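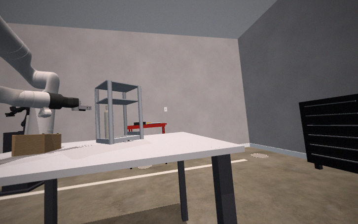 *The Stevens cell at Brurport, with the arm at the open rack.*

**Brurport, June 2023.** The Follmont training center has completed the setup of its Stevens handling cell in simulation. The model contains the white arm on its wooden base block, the worktable and the four-post rack. Technicians will use it to check reach and clearance before any change is made to the cell on the shop floor.

Work on the model began with the position of the rack. Under the center's procedure, the gripper approaches the rack level from the side and stops short of the posts. The stop point is then saved as a reference for later checks.
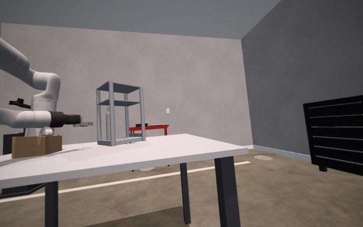

## Upkeep of the model

Each revision is reviewed from several viewpoints, including one directly overhead. The overhead view is used to compare the line of the arm with the edges of the worktable.
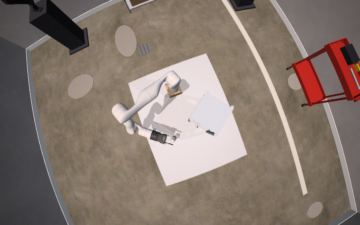 Staff of Bumetti, the service contractor, will repeat the approach 100 times after each revision and enter any contact with the rack in the cell log. Three technicians have been assigned to this work. The first full review is scheduled for July, and the results will be sent to the Follmont maintenance office. 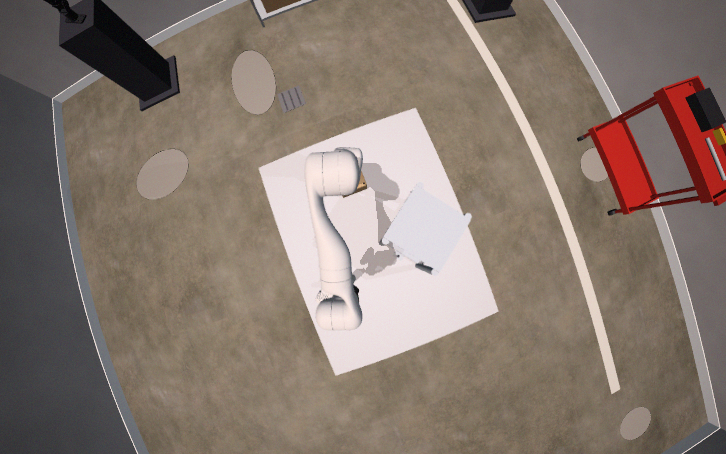
*Overhead view of the arm and worktable in the Stevens cell model.*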